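Visiting With Nogueira: Your Questions

Hi, I'm Merike Mockus, and I match people up for Nogueira, our friendly visiting program for older neighbors. I get a lot of the same questions by phone, so I've put my usual answers on one page. If yours isn't in the list, call me anyway, I like talking!

What do visitors do on a visit?

Mostly they chat. Some pairs play cards or watch a ball game, and one pair has been working through the same giant crossword book since September. You don't need a plan. I do suggest bringing one thing to talk about the first time (an old postcard, a recipe, whatever you have) in case you both get shy.

How often would I go?

Once a week for an hour is what we ask. If you can only manage every other week, tell me up front and I'll look for someone who'd be happy with that.

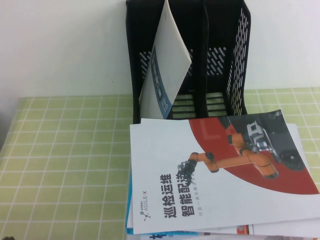 FILED UNDER: GETTING STARTED

How do I sign up?

Fill out the short form and send me the names of 2 people who know you well, not relatives please. Then there's a background check, which we pay for, and a training evening with Daiane Dantas at the Istell branch library. She runs it with a lot of laughing and far too many cookies.

How long until I'm matched?

It depends on where you live. Istell goes quickly. Out past Tirkirico I have more people asking for visitors than I have visitors, so if you drive and you don't mind hills, I'd really love to hear from you.

Can I choose who I visit?

Sort of. I'll tell you a bit about someone and you can say yes or no, and so can they. I come along to the first meeting and slip out once you two are talking. 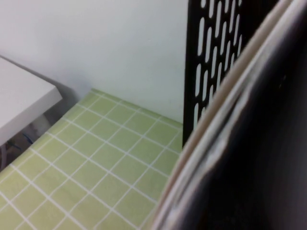
And if you don't click, just say so. It happens, no hard feelings on any side, and I'll find each of you somebody else. My own first match lasted three visits (he wanted a chess player and I'm hopeless), and my second one lasted six years.

Can I bring my kids or my dog?

Kids, yes, if your neighbor has said okay. Dogs, ask me first. Some people would adore it and some have new carpet.

Do you pay for gas or bus fare?

Yes, bus fare in full and gas for any visit over 10 miles from home. Send your receipts to Villads Toft by the end of the month. He is very patient but he does like them legible.

What if I'm worried about the person I visit?

Call me the same day, even if it seems small. If it's an emergency, call 911 first and me afterward. Please don't handle money or medication for anyone, however nicely they ask.

I'd like a visitor for my mom. What do I do?

Ask her first! Then have her call me, or call together on speaker. There's no charge and she can stop whenever she wants.

Page updated January 21, 2025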